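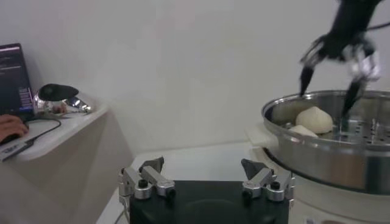 For the last year I write the working rules for our robot lab at Lideo. Some people asked me to share them. I will do it in short posts, and please excuse my English, it is my third language.

First, the size of the thing. Two arms, one table, kitchen tasks. We are a small team and no standard was written exactly for us. The industrial robot standards are good and I advise everybody to read them, but they think mostly about a cell with a fence. We work with a pot and a person two steps away.

Rule 1. The operator who starts the arms is the operator who stops them. One name in the log for each session. If you need to leave for coffee, you stop the session, write your time, and the next person starts a new one. It looks slow. We had two "shared" sessions in January and after them I could not find out who changed the speed limit.

Rule 2. Speed. Our first sessions with a new task run at 30 percent of the normal speed. After 10 clean runs in a row you may go to 80. We never go to full speed when food or a pot is on the table. A run with a small touch on the rim is not clean, even if the bun is fine!

Rule 3. One hand on the mouse is okay, no hand on the table. The person at the laptop stays at the laptop. If the bun rolls to a bad place, you pause both arms, wait until they are still, and only then you reach. I was the one who broke this rule most often in the beginning, so I wrote it in bold letters on our door.

Rule 4. Steamed food is soft, and this is why we like it for testing grip force. But steam is also hot and wet. With us the steamer is switched off and unplugged before the arms get power. We train the motion cold. If a customer wants to see it hot, it needs a separate paper with a separate signature.

Rule 5. Cables. I am boring about cables. Before each session you move each arm by hand to its far positions and you look at what the cable does. Does it catch on a finger joint? Does it pull at the connector? Then you fix it now, not after lunch.

Rule 6. Food that a gripper has touched is not eaten. Never, by anyone. Our fingertips are not made for food contact, and there is grease in the joints. We have a bin with a lid and everything goes there at the end. Yes, also the nice ones.

A colleague from Kondik asked if we log every run or only the failed ones. Every run. When you have 1000 runs in the folder, the boring ones show you how the arm drifts. We use a tool named Plorik for this, but a plain table is enough if you fill it honestly.

Another question was about two arms over one pot. We give the pot to one arm at a time – the other waits outside of the rim until the first is out. The software can do more than that. I still do not allow it, and Mulder, who do our safety review, agreed with me on this point.

They did not agree with me on everything. They want a second stop button on the wall side. I said there is one within reach already. They said "reach it with your left hand, with your eyes closed". I could not. The second button is ordered.

If you have such rules in your lab, please send me them, also if they are only half a page. I am most interested in how you hand over between shifts, this part of ours is still weak.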